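Thin cable storage - over-under or figure eight?

Forum index > Workshop and bench > Cables and connectors

fennel_bench
Posted April 2, 2019

I have a quantity of thin flexible cable on the bench that gets used, thrown back in a heap and then takes longer to sort out than the job it was wanted for. I'd like to settle on one method of coiling it and stick to it. Lengths vary. Most of it has no connectors fitted, the rest has small moulded plugs on one end only.
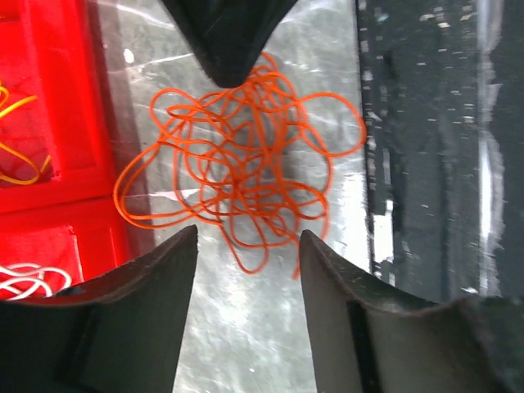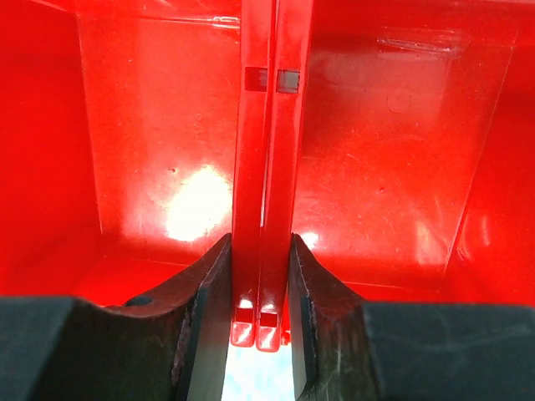 The orange cable is in the first one.

What I have tried so far: wrapping round the hand (leaves a twist in every turn), small reels from Grarard (fine, but the hub is too tight for the stiffer stuff), and hook and loop ties. The ties hold well enough. The coil inside them is the problem.

ohmward
Over-under. There is no debate to be had. Each alternate loop is reversed so the twist cancels, and the cable pays out straight when you pull it. Wrapping round the hand or elbow puts one full turn of twist in per loop, and the cable has to get rid of it somewhere.

tallis_gate
Over-under is good for long runs that get thrown out across a floor. For short thin stuff I don't think it is worth the bother. If the free end passes through the middle of the coil, you get a string of overhand knots when you pull it, one for each under loop. With stage cable you notice and stop. With thin cable you pull them tight before you have seen them.

Figure eight round two pegs, tie at the waist. No net twist, no knots, and a beginner can do it.

ohmward
The end only passes through the middle if you let it. Tie the end to the coil with the same tie that holds the coil. That's one extra second.

tallis_gate
And in a shared workshop, who does that? I looked after the stores at Edden for a while and we tried to teach over-under to everyone who came through. We went back to pegs.

fennel_bench
What spacing on the pegs? I have read that the crossing point puts a kink in if they are too close.

tallis_gate
Set the spacing by the stiffest cable you mean to wind. If the end loops open out by themselves when you lift it off, the pegs are far enough apart. Mine are 107 mm centre to centre, plain dowel, no heads, so the hank lifts straight off. Don't wind under tension. The crossing should be a soft X and you should be able to see daylight through it.

quarter_turn
Does the jacket matter here? I have two lots that look identical, one goes limp in the hand and the other springs back into whatever shape it was last in.

marl_and_clay
It matters more than the method. Silicone jacket has next to no memory and will lie in any coil you like, but it grips itself and so it tangles badly when loose. PVC remembers. If PVC has been stored on a small reel in a cold room it will come off as a spring, and no amount of over-under will fix that on the day. Lay it out straight somewhere warm overnight, then coil it at the size you want it to keep. Don't use a heat gun.

As for the reels, I'd keep them for solid core and put everything stranded in hanks.

ohmward
Agree about the cold. I had a whole box go like that in an unheated shed in February. Disagree about the heat gun, on the lowest setting and kept moving it is perfectly all right.

marl_and_clay
You can't see what it has done to the insulation underneath. For low voltage signal cable, do as you please. I wouldn't do it to anything carrying mains.

quarter_turn
Fair enough. How do you all label the hanks? Flags on the ends catch on everything.

tallis_gate
Label on the tie, never on the cable. Length and conductor size, nothing else. The Ernow ties have a flat tab that takes pencil, part 674 if they still list it. Pencil doesn't smear and you can rub it out when somebody cuts a metre off and doesn't say.

hobnail
On actually undoing a tangle, as it hasn't come up: do not look for an end and pull. Loosen the whole mass first by shaking it gently and teasing the outer loops outwards, until the middle opens. Most tangles have no real knot in them at all, only loops lying over one another. Pulling an end is what turns them into knots. Once it is open, find an end and feed it back through, winding the free part on to the pegs as you go.

fennel_bench
Thanks, that is useful. I have drilled a scrap board at 107 mm and wound six hanks on it so far. The thin stuff is very good. The stiffer PVC still wants to pop off the top of the dowels, so I may go longer on those. I'll keep over-under for the extension leads.

ohmward
Tilt the dowels outwards a couple of degrees and it will stay put.

tallis_gate
It will, but then the hank won't lift off cleanly. Longer dowels are the better fix. Ogunleye sell them in cut lengths, otherwise any hardwood rod will do. Sand the ends round.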